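Cutting Back on Takeout, Month Two

In April I added up what we had spent on delivered food since the start of the year. The total was $1,293 for two adults, and one of us doesn't even like eating late. I wrote the number on the back of an envelope and put it on the fridge.

The rule we settled on was simple. Delivery is allowed once a week, we pick the day in advance, and everything else gets cooked at home. Archana wanted Friday. I wanted Monday, which is my worst day at work. We went with Monday.

What went wrong first

I planned too much. The first week I bought ingredients for six different dinners and we threw out a bag of spinach and half a cabbage. Now I plan three dinners and make enough of two of them to eat again. The other nights are eggs, toast or whatever is left.

I also kept picking recipes that said 20 minutes. They take me twice that, mostly in chopping. Teodoro, who cooked in a diner in Soltavbridge for years, told me to do all my onions and carrots on Sunday and stop believing recipe times. The carrots keep fine. The onions smell up the fridge by Wednesday, so I went back to cutting those fresh.

What we eat now

Lentil soup, mostly. Chicken thighs on a tray with potatoes. A bean chili that Archana makes hotter than I would -- I add yogurt to mine. For one tray of thighs the toaster oven does the job, and it's ready long before the big oven would be. We've used the big one twice this month, both times for bread.

I still don't like making lunch. I tried packing rice bowls for a week and got tired of them by Thursday. A sandwich is fine.

Counter space matters more than I expected. I moved the coffee things to the shelf by the window so the cutting board can stay out all the time, and I cook more when I don't have to dig it out first.

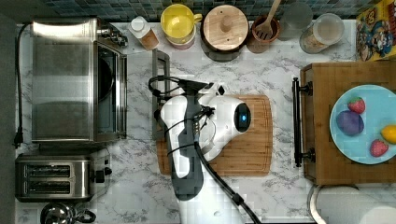

The numbers so far

Groceries went up by $60 for the month. Delivery came down by a little more than $300. We missed the rule once, on a night when the train from Flustcombe was late and we both got home after nine. I ordered noodles and don't regret it.

Next month I want to try fish, if I can find a decent counter that's open after work.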